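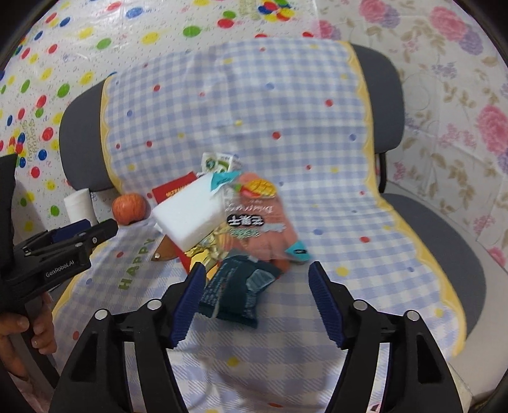
Will the new rental inspection program make Dulville apartments safer? The town hopes so, but the rules it put out in August leave plenty of room for doubt.

Starting this fall, any landlord with more than two units will have to pay $50 per unit and have each one checked for smoke alarms, handrails, heat and hot water. The checks will be done by Hladun, a private contractor that already handles elevator permits for the county. Dulville has a little more than 2,000 rental units on its books. Hladun plans to cover all of them in 13 months.

That is a lot of doors to knock on, and the town has not said how many inspectors will be doing the knocking. Asked twice, the housing office pointed to a page in the contract that says staffing will be "suited to demand."

The contract is also soft on what happens after a failed check. Landlords get 30 days to fix the problem and can ask for more time in writing. There is no limit on how often they can ask. Fines are mentioned once, with no dollar amount next to the word.

Tenants may have noticed that the last plan sounded much the same. Under that one, a firm called Nasent was hired to build an online complaint form, which went live, broke, and was taken down before winter. The town says the lessons of that project have been "taken on board" but would not share a copy of its review.

Landlord groups have their own gripe. They say the fee will be passed along in rent, and nothing in the rules stops them from doing it. The town's reply is that $50 spread over a year is small. Maybe so, but it is an odd thing to tell renters who are still waiting on a working furnace.

Results are supposed to be posted online by address. The page was blank when checked at 4 p.m., apart from a notice saying that records will be added as they become available.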